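Robot Cells: Handling Faults and Safe Recovery
Handout 4 - Grip loss on soft parts
Module leader: Wing-yan Cheng
Issued 2018-04-10

Students should read this handout before the practical. It concerns a fault recorded in the Utunley teaching cell, in which the arm released a foam block during transfer and the controller continued its programme as though the block were still held. Nobody was hurt. The block fell inside the guarded area and the arm completed a further placing movement with empty fingers.

The log shows fault code 669 at cycle 2664. The code is raised when the fingers close further than the programme allows. On this occasion it was written to the log but did not stop the arm, as the stop response had been switched off during an earlier test and not restored.

Foam is a difficult material for grip checking. A rigid part stops the fingers at a known width. A foam part gives way under the pads, and the width at which it is properly held varies from one block to the next. The limit in the Utunley programme had been copied from a task using rigid parts.
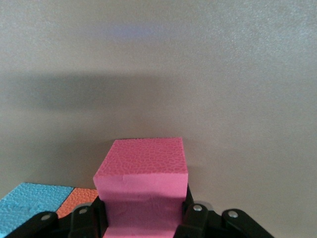

Figure 1. Gripper closed on the pink block, with the blue and orange blocks to its left, as seen from the wrist camera.

Note that the neighbouring blocks stand close to the left finger. A finger that touches a second block while closing may give a misleading width reading, and students should allow for this when choosing the order of picking.

Recovery procedure
Press the cell stop and wait for the arm to come to rest.
Record the fault code and cycle number before clearing anything.
Isolate the cell at the main switch and fit your own lock.
Open the guard and remove the dropped part. Do not pull a part from closed fingers by hand.
Close the guard, restore power and move the arm home at reduced speed.

The stop response must be confirmed as active before automatic running is resumed. Shirley Thibodeau, laboratory supervisor, will countersign the cell sheet - no group may restart without her signature.

For the practical
Each group will set a new closing limit for the foam blocks and run 200 cycles with the stop response active. Submit the fault log with a written account of every stop, including those you consider false. Accounts should not exceed 400 words and are due in June.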